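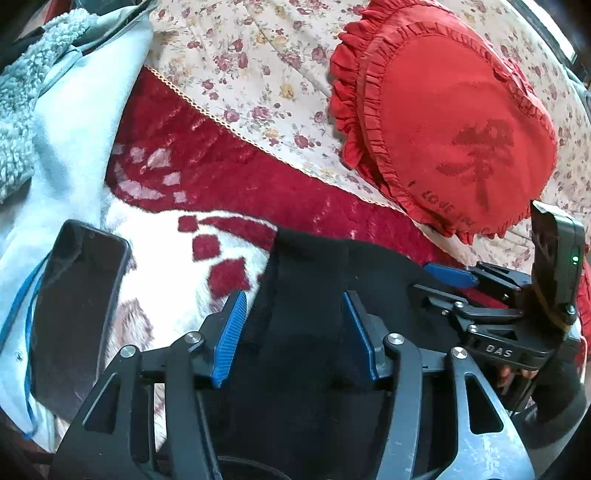 Bromton, May 26, 2024

Can the district council postpone a by-election until the ordinary vote in October?

Asked in: Local government and elections

Good day to all. I live in Arain ward since six years and I try to follow what the council does, but there is one matter which I do not understand well, so I ask for your patience.

Our ward councillor has resigned in the spring for reasons of health. The chairman of the district then said in the public meeting that there will be no by-election, and that the seat will stay empty until the whole council is elected in October. He said it would be a waste of money for such a short time. Some people clapped and some people shouted, and after this the meeting went on to the next point, which was the market drains.

My questions are these. First, can the chairman decide this alone, or must the full council vote on it? Second, if residents want the by-election, is there a way to ask for it formally? A neighbour told me that 30 signatures are enough, another one told me it must be a tenth of the voters. There are 465 names on the register for our ward, so this makes a big difference. Third, who speaks for us in the meantime? The budget for the Grisus road will be discussed before the summer and our ward pays for a part of it.

I have written to the council office and received only a letter that my message was passed to the correct department. I do not belong to any party and I do not wish to make trouble for the chairman, I only want to know what is the rule.

Eusebio Bustamante

3 answers

Answer from Ostis_resident (marked as helpful by the asker)

We had nearly the same situation in Ostis ward, so I can tell you what we learned. Please check it against your own papers, as the standing orders were changed after our case and I have read the new ones only one time.

The chairman does not decide it alone. When a seat becomes empty, the clerk must publish a notice of vacancy on the board outside the council office and in the ward itself. In our ward it was put on the door of the library. From the date of this notice the residents can send a written request for a by-election. So the first thing I would do is to find out if the notice was published at all, and on which day. If there was no notice, the period for the request has not started, and you are not too late.

About the number, your first neighbour is right, at least by the text I have. It is 30 registered voters of the ward, whatever the size of the ward. The tenth is for something different, it is for a petition to put a subject on the agenda of the full council. People mix up these two very often, also in the office. Each person must sign with the full name and the address exactly as it stands in the register. We handed in 34 signatures and five of them were refused, mostly for old addresses, and we had to go out again in the evening for one more. Collect more than you need.

Now the difficult part. There is a paragraph which says that if the ordinary election is near, the seat can be left empty. How near, this was the whole quarrel in our case. The clerk counted from the day of the resignation letter and we counted from the day of the notice. Finally the full council voted on it, and it was 19 members for holding the by-election and only a few against. So yes, a vote is possible, but a councillor must propose it. Write to the members of the neighbouring wards, and do it on paper.

For the road budget, ask the clerk who is named as the contact member for Arain. When a seat is empty, one of the other councillors should take the letters from the residents. This member has no second vote, but can read out your comments in the meeting, and then they are in the minutes.

Answer from hillside_tom

They do what they want anyway. Same chairman left the Grisus seat empty for over a year and the sky did not fall. By the time you get your signatures it will be October. Save your shoes and vote him out then.

Answer from M. at the reading room

I agree with the first answer, and I add only two small things.

The standing orders can be read at the Bromton office without appointment. You do not need to give a reason. Ask for the part on vacancies and also for the page with amendments, which is kept separately at the back of the folder - I missed it the first time.

The resignation itself must be in writing and must be received by the clerk. If your councillor has only said it in a meeting or told it to the chairman, then in the sense of the rules the seat is maybe not empty yet. It is worth asking for the date of receipt in the same letter in which you ask for the date of the notice.

Comment from the asker

Thank you very much to all. I went past the office today but it is Sunday and closed, and on the board I found only the notice for the market drains. I will go again tomorrow and ask for both dates.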